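Prorninen Handling Group
Minutes of the safety review, Melthorpe site, 2024-08-31

1. Gripper fault on the Kovik cell
The meeting received the report on the right gripper, which had failed to release on command during the shelf-loading trial. The fault had been logged on 20 of the 69 cycles run in August. The trial consisted of moving jars and a metal bowl between the table and the cabinet.
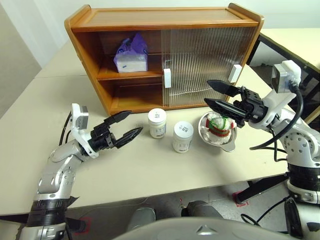

2. Left arm
It was reported that the left arm had not shown the fault. Its work in the lower compartment, beside the ribbed door, would continue at 40 per cent speed until the cable routing had been checked. 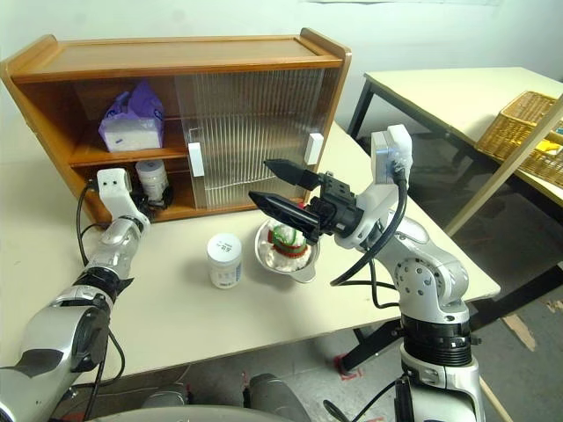 Sanna asked whether reduced speed was enough, and said the left arm should be stopped as well until both controllers had been inspected. After discussion this was agreed. The speed limit would apply on restart.

3. Standing distance
The present rule on standing distance was held to be unclear.

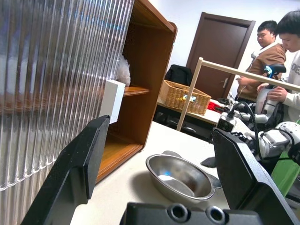
The rule had been written for a cell with a single arm and gave no distance for a second operator. Two people may stand at the side of the table, one of them holding the controller, with an arm reaching across close in front of them. It was agreed that the line would be moved back by about 70 centimetres and that the revised rule would cover everyone present, whether or not they held a controller.

4. Actions
Kovik to be sent the fault log. Floor line to be re-marked before restart.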